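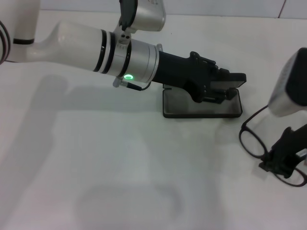
Fig. 8. Glasses demo. Left arm on the case, right arm on the glasses.

Section 8 — Running the glasses demo on open day

Read this before the doors open. Written for whoever is on the Jorero stand, no robot experience needed.

Before visitors arrive

1. Wipe the table top. Plain white, keep it that way. No flyers, no coffee cups.
2. Power on the left arm, then the right. Wait for both to finish homing.
3. Check the ring light on the left arm. Green = ok to go. Any other colour, stop and see 8.2.
4. Look at the thin black cable near the left wrist. Needs a loose loop. If it's pulled tight, don't run.
5. Load the program Surkus from the start menu. Speed stays at 300. Don't touch the slider.

Note: speed is saved per user. If someone else logged in over lunch, check it agian.

Running it

6. Put the case and glasses on the table marks, glasses folded next to the case.
7. Ask visitors to step back behind the tape. Kids too.
8. Press Start. Left arm takes the case, right arm takes the glasses by one side.
9. Talk while it runs. People mostly ask what happens if it drops them. Answer: it stops and you start over.
10. When both arms are parked, press Reset. Put everything back on the marks.

CAUTION: Hands off the table while the arms are live. If glasses slip, let them lie. Press Stop first, then pick up.

CAUTION: Do not use a visitor's own glasses, even if they offer. Demo pair only. Spare pair is in the Kadrić box under the bench.

8.2 If it stops partway

- Case not gripped: grip is too far along the edge. Reset, move the case back to its mark.
- Glasses swing or twist: fingers too close to the hinge. Reset, try again.
- Stops 2 times in a row: put up the Back Soon sign and call Bujar Kelmendi at the Zarason desk. Don't try to re-teach the postions yourself.

Note: marks were redone in April. Older printouts of this section show them in the wrong spot — bin those.

Last checked 9 Oct 2019.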